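Workshop tips: a homemade lectern for the candidates' night

Every election season someone tells me a good lectern costs 900 dollars. I doubt it. The one we built for the Wirncombe foreign policy debate is scrap pine and 21 screws, and it has outlasted two candidates' promises on trade.

Slope the top gently. Steep ones look statesmanlike and drop the speech on the floor.

Skip the felt feet. They're sold as silent, but ours squeaked through Colette Rolland's entire answer on sanctions. Rubber works better.

Sand the front edge. Politicians grip it, whatever they claim about nerves. 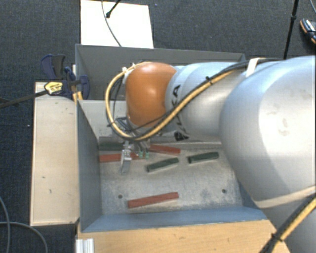
Microphone cable is where I trust the guides least. They say to staple it tight along the post – fine until a tall speaker bends the gooseneck and yanks the plug. Leave slack where things move, like the tan-yellow hose going wide around that orange joint. Staple only the straight run, and leave 7 inches free at the top.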